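About Stendgate

Stendgate is a teaching and research centre for people who show robots how to work.
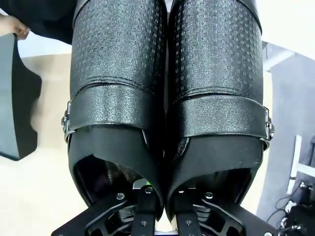
What we do

Most industrial robots are still told what to do in lines of code. At Stendgate, a person performs the task first, either by moving the arm by hand or by guiding it from a control desk across the room. The movements are recorded, checked and used to train the robot to carry out the task alone. Our students learn every stage of that process, beginning with how to hold and place an object in a manner that a machine can usefully copy.

The centre was founded by Liliana Sartori, who remains its director. It opened with 2 robot arms in a former print works and now has 13 teaching stations, each with its own control desk and recording equipment. The original building is still in use as our main hall. A second site, the Mohammadi Workshop, houses the mechanical benches, where grippers are fitted, covered and repaired.

Our courses

The foundation course, Puseo, is open to applicants without a background in engineering. Former students have come to us from tailoring, catering, nursing and warehouse work, and their knowledge of handling has been of great value to the centre. Puseo requires 200 hours of supervised practice. Students begin by guiding the arm directly and move to remote control once their tutor is satisfied that their movements are steady and their recordings complete.

The advanced course, Jusovon, is intended for those who wish to design tasks and lead a recording team. It covers the planning of demonstrations, the choice of gripper coverings, the placing of cameras at the wrist, and the review of recordings. Entry is by interview and practical test. Applicants should expect to spend a full morning with us.

To date, 299 students have completed one or both courses.

How we teach

Practical work is carried out in pairs. One student operates the robot and the other prepares the objects, watches the arm and keeps the written record. The pair change places at the midday break. A failed attempt is kept and labelled as such, and students are assessed on the accuracy of their labels as well as on the quality of their movements.

Safety at the station is the responsibility of the tutor on duty. No student may reach into the working area until the operator has released the controls and said so aloud.

Working with us

Stendgate accepts tasks from manufacturers, hospitals and laboratories that wish to have a process demonstrated and recorded. Proposals are reviewed each January. Organisations are asked to supply the objects concerned, together with a member of staff who knows the work well and can attend the first session.

Visiting

The main hall is open to visitors by appointment. The centre is closed on Sunday. Enquiries about courses, visits and commissioned work should be addressed to the director's office.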